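Subject: Re: [matosley-shop] finger pads, again

On Friday the list received this:

> Is the felt on the Durrani grippers supposed to hang off like that?
> I've got 2 spare sets cut in rubber if anyone wants them. Also,
> how wide do the jaws open? The wiki says 111 mm and I don't
> believe the wiki.

Don't. I wrote that page before I printed the longer links, and then I went to lunch.

The pads are not supposed to look like that, no. I glued them in August with the cheap stuff and have been admiring the decline ever since. They still close on most things, so replacing them keeps losing out to more exciting jobs, like sweeping.

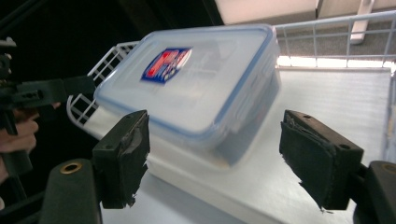
Lid box in the wire basket, jaws open, pads fraying at the bottom edges.

Yes please to the rubber. One set on the right-hand unit first, felt stays on the left, and we'll see which one sulks. Keep the screw holes where they are on the Tallumley drawing or I'll have to reprint both fingers, and the last pair came to 324 grams of filament with my failures included.

Leave them in the drawer under the lathe. The drawer sticks. Kick it.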